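Search Pindley Kids: type a word here

Filed under: Trees, Wood and Other Slow Things

Why does wood have stripes?

A tree can't buy bigger pants, so every year it grows a new layer under its bark. Spring wood grows fast and is usually pale. Summer wood grows slowly and is often darker. That makes 2 colors in one year, and together they make one ring.

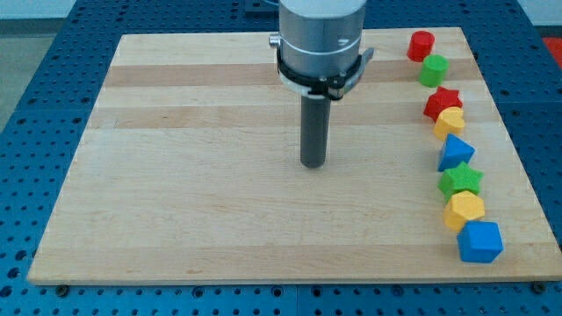 Saw a log across and you get circles. Saw it the long way and the same rings turn into stripes, called grain. Count 12 rings on a stump and you have met a tree that lived for nearly 12 years – older than you, maybe, and much better at standing still.

Dry years make skinny rings. Rainy years make fat ones. Trees keep a diary, but all they ever write about is the weather.

Words by Ehsan Zarei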